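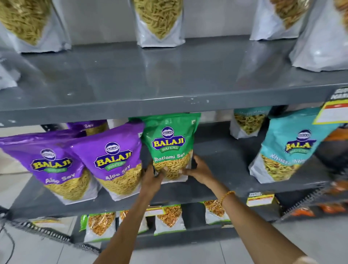 Plateck Two-Channel Vocal Preamp: Review

The Plateck is a desktop preamp for singers and songwriters who record at home or carry their own front end to small gigs. It has 2 microphone inputs, each with its own gain knob, a low-cut switch and phantom power. There is no USB socket, so you will need a separate interface to get sound into a computer.

I used it for the vocals and acoustic guitar on four demos, then took it to a support slot at Kaduvthorpe, where Eusebio Henao was mixing.

Build and controls

The case is folded steel with rubber feet. The gain knobs are stepped, with 8 positions each, and the steps are wide. On a quiet singer I often wanted a setting between the fourth and fifth and had to move the microphone instead. The upside is that settings can be written down and repeated exactly. I came back to one song in January and matched the earlier take at the first attempt.

The low-cut filter is fixed at 100 Hz. That suits most voices. It thins out a guitar in dropped tuning, so I left it off on channel two.

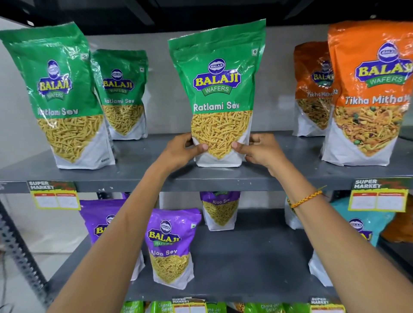 Can it run a ribbon microphone?

It can, if the singer is close and fairly loud. At the seventh step the hiss is low enough to disappear under a strummed guitar, but it shows in the gaps of a sparse ballad. Switch phantom power off first; the button covers both channels together.

Sound

The tone is plain. Nkechi Briggs sang the same verse through the Plateck and through the inputs on my interface, and on playback the main difference was in the loud notes, where the Plateck stayed clean for longer. When it does clip, it clips hard. The warning light comes on late, so watch the meters in your software.

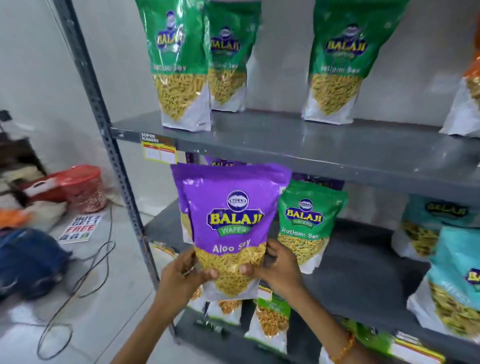
Live use was less tidy. The outputs are balanced jacks only, and the stage box at Kaduvthorpe took XLR, which meant adapters. The power supply is an external block on a short lead with no locking collar. Eusebio taped it to the riser. We had no hum, and the level into the desk held steady through the set.

Against

Shared phantom power, coarse gain steps, jack outputs, late clip light.

For

Clean at high level, repeatable settings, solid case.

Rating: 74 out of 100. Buy it for the studio desk and budget for adapters if it has to travel.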